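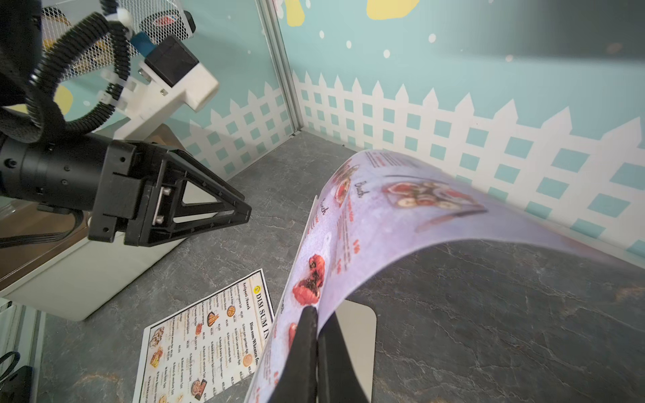

The wrist camera's view while the gripper holds a large menu by its near edge.

Putau: frequently asked questions

What is Putau?
Putau is a method for teaching a robot arm to handle thin, flexible sheets. We study menus, because they are glossy, they bend easily and they come in many sizes.

Why are sheets more difficult than boxes or cups?
A box keeps its shape when you lift it. A menu curls, and the curl depends on where the fingers pinch it. The method therefore predicts the bend of the sheet before it selects the next motion.

How much data was used for training?
We used 4,000 demonstrations, all given by teleoperation. Ilari Kallio has checked them and removed those in which the sheet was dropped by the operator.

What are the results?
With menus that were in the training set, the robot succeeded in 80 percent of trials. With new menus the figure fell to 30 percent. We think the main problem is stiffness – the model has not learned to judge it from the picture alone.

Does the robot read the menu?
No. The text and the food photos are only texture for the model. We have tested with plain paper also, and there the edge was found less often.

What counts as a success?
The sheet must be lifted, turned and laid flat inside the target area, within 3 attempts.

Can I use Putau with another gripper?
Yes, if it has two fingers and a camera near the wrist. You must repeat the calibration, and the Nerkon settings file must be changed by hand.

Whom can I contact?
Please write to Eero Pelkonen. Questions about the data go to Ilari Kallio.

Last updated: 10/8/22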